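Scoop station – notebook, January 2018
Cattery job for Jandport, bench notes. GF writing (Gaetano Ferraro), add your own underneath if you disagree

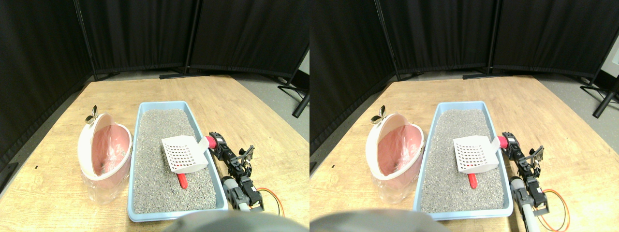 BENCH / LITTER TASK

Blue tray, grey granular, filled nearly to the rim. White slotted scoop with the red handle. Pink and white bin to the left of the tray with a clear bag round the base, arm on the right. This is the layout we're keeping. Tried the bin on the arm side last week and the arm kept having to fold up on itself to get over it, servo 3 got hot, gave up.

Black curtains stay up. Cameras much happier with them than with the whiteboard and people walking past. Please don't pinch the panels for the other job.

Grip: on the fitting at the blade end, not the handle. Handle gives you more reach but the blade twists as soon as it meets a full load. Fitting end is ugly to look at but the twist is gone. Downside – gripper now sits close to the tray rim and you have to watch the clearance. Rana wrist bracket would give us a bit more room, have asked for a price.

Litter depth matters more than I thought. Shallow = blade scrapes the bottom, arm stalls. Full = fine on the way in, but spills over the side if the lift is fast. Slowed the lift, dropped the shake to a shorter one. Still get grains on the table. Brush down between runs, they get into the joints and Dasis won't replace servos with grit in them (they have said so, in writing, twice).

Cables: orange and red still loop out to the right over the table. Need clipping. On my list, has been on my list since before Christmas.

Run count so far 540 on this tray. Of the last batch 19 dropped or half dropped, nearly all at the edge of the bin where the blade has to tilt. So the tilt is the problem, not the digging. Move the tilt point further in over the opening and slow it. Will do that first thing tomorow.

VISIT TO JANDPORT – notes before I forget

Spent the morning with the cleaning staff. Four on the early shift, they do every pen before the first feed. Scooping is the bit that hurts – wrists and lower back, all of them said it without being asked. One has a support on and has had for over a year.

Things they told me that are not in the spec:

They look at what's in the tray. Blood, runny, nothing at all since last night – it goes on the pen card and the vet nurse reads the cards. If the arm scoops and bags it, who looks? Manager hadn't thought of this and neither had we. Serkasell's proposal says "fully unattended" on page one. I don't think it can be, or not without a person checking the tray first. My suggestion: person looks, writes card, slides tray in, arm scoops, person takes tray back. Slower than the proposal promises. Safer for the cats.

They talk to the cats while they do it. Nervous ones get used to a person being in the pen that way. If trays come out to a station, that time goes unless somebody decides to keep it. Said so to the manager. She said she'd keep it in the rota. Want that written down somewhere other than here.

Hours. Two of them asked me straight out if the shift goes down to three. I said I don't know, which was true, and that I would ask, which I have. No answer yet. Not comfortable going back on site without one. They were very open with me and I'd like that to carry on.

New work it makes: topping up litter, changing bags, wiping down, clearing jams. At the moment all that is down as "operator" with no name and no hours against it. It's easily half an hour a morning going by what I do here at the bench. Needs to be somebody's job and paid as such, and they need training on the stop button and how to free the gripper by hand.

Height: the bench here is too high for the shortest of the four to lift a full tray onto. No point saving wrists at the scoop and doing shoulders at the lift. Lower stand or a roll-on shelf.

COSTS
Spare servo set + second scoop + brackets 1,324 all in. Approved verbaly, no PO yet. Chase.

TO DO
– tilt point, slower, 50 runs then look again
– clip the cables!!
– clearance check gripper to rim
– ask Serkasell to take "unattended" out
– shift question, in writing, before next visit
– stand height
– try clumping litter as well as this one, the site uses both depending on what's delivered

March is still the date for the trial on site. Tight. Would rather slip it than turn up without the shift answer.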